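How to Get Berry Stains Out of a Cotton Tablecloth

I ruined my first good tablecloth with a bowl of blackberries and a very enthusiastic aunt, and I scrubbed it with hot water right away, which set the stain for good. So please, cold water first! I've washed a lot of tablecloths since then (we host every January, the whole street comes) and this is the method I keep going back to.

You'll need a big bowl, white vinegar, plain dish soap and an old soft toothbrush. I use the Flava unscented one from the grocery store in Stirkport, but any clear dish soap will do.
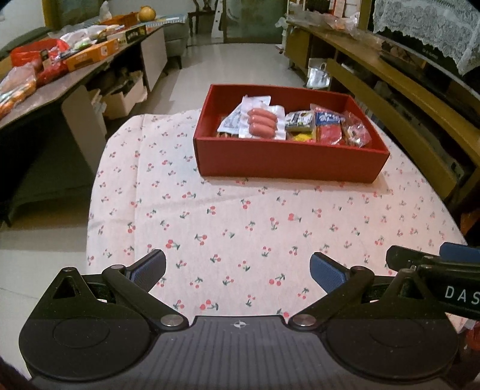
Reading time: 2 min

Start by scraping off any fruit with a spoon. Turn the cloth over and run cold water through the back of the stain, so you're pushing the juice out the way it came in. Keep going until the water runs clear.

Now mix one tablespoon of vinegar and a good squirt of soap into 1000 ml of cool water. Lay the stained part in the bowl and leave it for 14 minutes (I set a timer or I forget it until dinner). Brush gently, rinse, and look at it in daylight. Still pink? Do it again.

Prints can be touchy, so dab a little of the mix on a corner of the hem first and press it with a white rag. If color comes off, skip the vinegar and stick with soap.

Then wash it cold and hang it up. No dryer until the stain is all gone!

Updated December 13, 2020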